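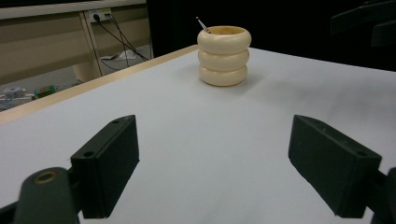
Clodico opens recruitment for Lurkley wine bar and tasting room

Apr 5, 2022

Clodico has opened recruitment for its new site in Lurkley, a wine bar and tasting room that will trade under the name Ibarra. The company is advertising for floor staff, bar staff, a cellar assistant and two kitchen posts. Applications are being taken through the Clodico careers page and on paper at its existing bar in Tindach.

The Lurkley premises are licensed for 60 seated customers on the ground floor. The tasting room at the rear is covered by the same licence but has a separate closing time, an hour earlier than the bar. Food will be limited to cold plates, bread and a short list of baked dishes, and the kitchen has been fitted without a fryer or a gas range. Both kitchen posts are therefore graded as preparation roles under the company's pay structure, one step below the line cook grade used at Tindach.

Floor staff will be expected to hold a food hygiene certificate at level two before their first shift. A wine qualification is listed as desirable for bar staff and as a requirement for the cellar assistant, who will be responsible for stock rotation, line cleaning and the weekly count. Applicants for the cellar post must also be able to lift a full keg with a trolley and work in a room kept at cellar temperature. Previous experience of table service is asked for in all the front-of-house adverts, with no minimum period stated.

Contracts are for fixed weekly hours, with a choice of full-time or part-time patterns. Rotas are to be issued a fortnight ahead. Split shifts, in use at Tindach on event days, are excluded from the Lurkley contracts in writing. Card and cash tips will be pooled and paid with wages, divided by hours worked, and the kitchen and cellar are included in the pool on the same basis as the floor. Uniform is supplied apart from shoes.

Clodico said it received 91 applications when it last recruited for Tindach in October, and that 79 of them met the basic requirements in the advert. It plans to use the same process for Lurkley: a written form, a short telephone interview and a paid trial shift. Trial shifts will be held at Tindach until the Lurkley bar is handed over by the fitters. Travel between the two towns will be refunded on production of a ticket or fuel receipt.

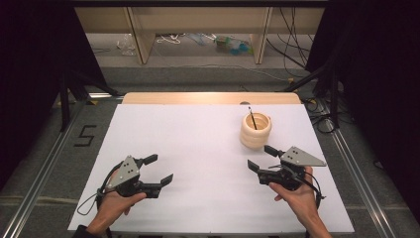

One former member of the Tindach floor team said the trial shift there ran to a full evening and that applicants should ask beforehand how long they will be needed, what the hourly rate is and when it will be paid. The fixed hours were welcome, the same person added, but the earlier tasting room closing time would leave some staff finishing before the last bus and others after it.

Clodico said trial shifts for Lurkley will be capped at four hours and paid at the full rate for the post. The finishing times for each pattern are set out in an attachment to the advert. Late finishes are shared by rotation among full-time staff, and part-time staff may opt out of them when the contract is signed.

Successful applicants will be given induction dates with their offer letters. Induction covers till operation, age checks, allergen records and the bar's wine list, and is paid as normal working time.

4 shares | 1 comment

Contact the newsdesk | Copyright 2022, all rights reserved | Back to top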